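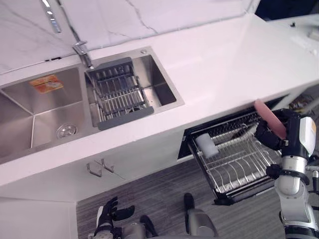 Hello, I'm Teresa, and I run Grestulwood with Yavuz Kozan. We fit kitchen sinks! Yes, we do the worktops and cupboards round them too, but it was the sinks that got us going, nine years ago, in a unit with one workbench and a very leaky roof.

I'm a double bowl person. Give me a big one for the roasting tin and a smaller one with a drainer rack sitting across it, so the glasses can drip while I get on with the pans — lovely. Yavuz would have a single bowl every time and will tell you so at length. We've put in more than 3000 between us and still haven't settled it.

Ayten Değirmenci does the drawings and will ask you odd things, like which hand you hold the sponge in and where you hang your tea towels (she's very keen on hooks on the cupboard front, and so am I now). Aatos Valtonen cuts the stone and looks after the splashbacks.

The showroom is open till five on Saturday and the kettle is usually on. Bring your measurements if you've got them, even if they're on the back of an envelope. A home visit costs £50, and we take that off the bill if you go ahead with us.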